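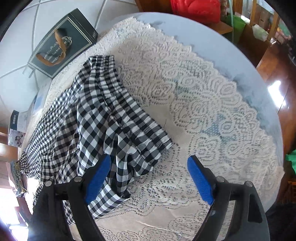

Folding a gathered gingham thing with an elastic waist — how do you keep it flat?

Posted by Keltach in Laundry and Wardrobes

Hello all! I've been getting properly into folding this spring (I know, I know) and it has made such a difference to my shelves that I've gone a bit evangelical about it at home. T-shirts, jumpers, pillowcases, all lovely now. I do the lot on the round table because it's the only surface I can walk all the way round.

What beats me every time is the black and white gingham with the wide gathered waistband. The elastic is several rows deep, so the top wants to be half the width of the rest, and there's a great deal of cloth coming out of it in every direction. I fold it in half, it looks fine for a second, then the waistband springs back and the whole lot slides round into a heap. If I start from the bottom instead I get a fat sausage that won't sit on a pile.

I don't want to hang it, as the rail is full and the hanger loops have gone. Ironing first is all right but I'd rather not do it every single time. The shelf is 51 cm wide and everything else on it is in flat stacks.

Does anybody have a method that works? Also, does it hurt elastic to be kept folded for months? I'd be putting it away until about June. 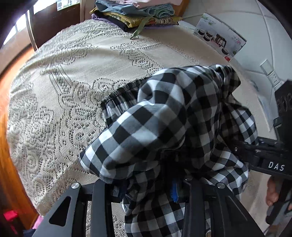
Oh, and should it go at the top of the stack or the bottom? I've been putting slippery things at the bottom and cottons above, but the gathered bit makes a lump wherever it ends up and anything I put on it tips over.

Thanks in advance, you were all brilliant about the airing cupboard!

Fadwa Hajji

Ooh, I love this one! I sew a lot of gathered skirts and have folded more of them than I can remember, so let me tell you what I do.

Forget the waistband to begin with. Lay the whole thing face down and pull the hem out straight, because the hem is the only honest edge you've got. Then go up to the waist and, without stretching it, pat it until it lies in a straight line across the top. It'll be narrower than the hem and that's fine. You should have a shape like a lampshade.

Now bring the left side in, so that its edge runs straight down from the end of the waistband. Same with the right. You've turned your lampshade into a long rectangle, and all the spare cloth is tucked inside where it can't slide about. Smooth it from the top downwards with the side of your hand. If there are cuffs or any other loose bits, lay them flat along the middle before you bring the sides in.

Then fold the hem up towards the waist, but stop about two fingers short of the elastic. This is the bit that changed everything for me! If you fold right over the gathers you double the thickest part, and that's your lump. Stop short, fold again, and the waistband stays as a single layer along one edge. Put that edge towards the back of the shelf and the front looks beautifully neat.

With gingham you get a free ruler as well. Follow one row of dark squares down each side and you'll never be crooked. I wish all my fabrics were checked.

For the stack, I'd put it on top. If it must go lower down, turn the next garment round so its thick end is opposite the elastic, and they level each other out.

As for the elastic, folding is no bother to it. Stretching and heat are what wear it out, so don't hang it by the waistband with pegs and don't iron over the gathers, just up to them.

Addo

just roll it. mine's been rolled in a drawer for 2 years and it's fine

Duvico

Fadwa's way is very good, I tried it at lunchtime on a skirt of my daughter's and it stayed put. One thing to add if your table has a cloth on it: take it off first or put a towel down. Lace especially has a raised pattern and you end up smoothing against the bumps, and buttons or hooks can catch in the holes. A plain towel grips the cotton a little too, which helps with the springy top.

I'd go carefully with rolling. It's great for a drawer or a suitcase but on an open shelf a roll wanders off, and Keltach did say it was for a flat stack.

If it's 100 per cent cotton, give it a good shake while it's slightly damp and you can skip most of the ironing. Finish drying it flat.

Keltach

Stopping short of the elastic! I would never have thought of it. Did it three times in a row just for the pleasure of it — and Duvico, the towel is coming out for the next lot. Addo, I'll try yours for the holiday bag.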